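Stilov Issues Revised Setup and Maintenance Procedure for Rurovon Two-Arm Robot

March 23, 2018

Stilov has released a revised setup and maintenance procedure for the Rurovon, its two-arm robot for handling household items. The procedure applies to all units and replaces the November edition.

The main change concerns the hands. Each hand is now checked at the wrist before power-up, with the cable traced by eye from the connector to the forearm. A cable that pulls tight at full reach must be rerouted. Finger joints are cycled open and closed 14 times, and any finger that lags is logged by joint number.

"Most of the service calls we reviewed came down to cable routing at the wrist," said Maribeth Ambrosio, service engineering lead at Stilov. "The check takes two minutes per hand."

Replacement finger sets are supplied by Mekus under part number 1360. Wrist cables are supplied by Kramer. Both can be fitted on site with the arm locked and the main switch off.

Reach Check

After any hand or cable change, the operator runs a reach check at floor level. A light item is set on the floor near a cabinet or other fixed furniture, and the right hand is brought up to it with the fingers open. The left hand stays clear, fingers loosely curled. The arm is held short of the item while the operator inspects the wrist and forearm.

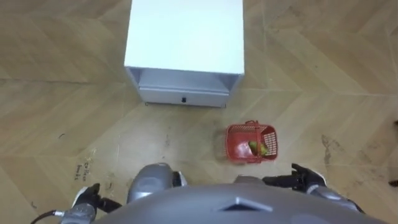 Availability

The procedure runs to 59 pages and is sent to registered operators at no charge. Printed copies can be ordered from Stilov customer service. Units still under the November edition should be moved to the new one at their next scheduled service.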